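Pre-run safety checklist, drawer task, Plistine room
September round, filled in on a Saturday, comments mine

I've kept the same headings as the Britholm sheet so the two can be laid side by side, but I've written rather more in the comments than the boxes were made for. Sorry, whoever has to type this up!

1. Emergency stop, wall button
OK. Pressed it twice, once with the arms parked and once with them moving slowly. Both arms held where they were.

2. Emergency stop, handheld
OK, with a moan. The battery cover is loose again and I've taped it. Needs a new cover before Fleury borrow it.

3. Floor area clear
OK. One extension lead moved back behind the line. Tape line itself is scuffed near the door and wants redoing.

4. Arm speed limit
OK. Set to the lower limit for all practice goes. Please don't raise it between goes to save time, because then the timings are no use to me and I have to throw the whole batch out (I've done this to myself, so I'm allowed to nag).

5. Gripper pads
Left OK. Right has a nick on one pad, shallow, not through. Passed for this round. Look at it again after the next 32 goes and swap it if it has grown.

6. Force cut-out on drawer pull
OK. I held the drawer shut with a strap and let the arm pull. It gave up well before anything creaked. Logged under the Triltomach settings, file name as usual.

7. Furniture steady
OK after a fix. The cabinet had been creeping towards us over a long session, only a little, but enough to spoil the reach. I put grip mat under it and shoved it back to the marks. Check the marks at every break, please.

8. Head camera view
OK. Wiped the lens, checked that the drawer stays in view when it's opened.

9. Logging
OK. Disk had 2,642 old clips on it, now copied across and cleared. Clock agrees with the wall clock, which makes a change.

10. Object placing
OK, and this is the item the whole method hangs on, so bear with me. In the old way of doing it we put the object in the same spot every time, and the robot got very good at that one spot and pretty hopeless anywhere else. In the Triltomach way we change two things between goes: how far the drawer is open at the start, and where the object sits in it. The order comes off the printed list. Don't choose it yourself, even if you think you're being random (you aren't, and neither am I, I checked my own and I favour the left). 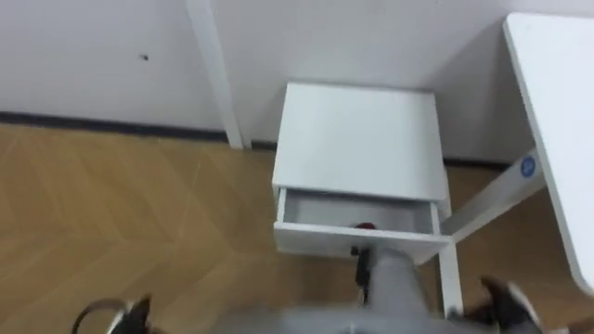

Item 10: drawer partly open, red object near the middle of the front edge.

So far we've 106 goes done this way. My feeling is that the reach is steadier when the drawer starts part open, and that objects close to the front panel are still the awkward ones, as the fingers want to come down on the panel instead of behind it. I'd like the full batch in before anybody quotes me on that. Mark a touch on the panel as "panel", please, and keep it separate from a plain miss. On the Britholm sheets the two got lumped together and I can't pull them apart now.

11. Person on watch
OK. One at the button, one at the screen, no swapping in the middle of a go.

12. Parking and power down
Arms parked, motors off, handheld on charge.

Result: passed for use, with items 2 and 5 to follow up. The tape line I'll do myself when I can find the roll.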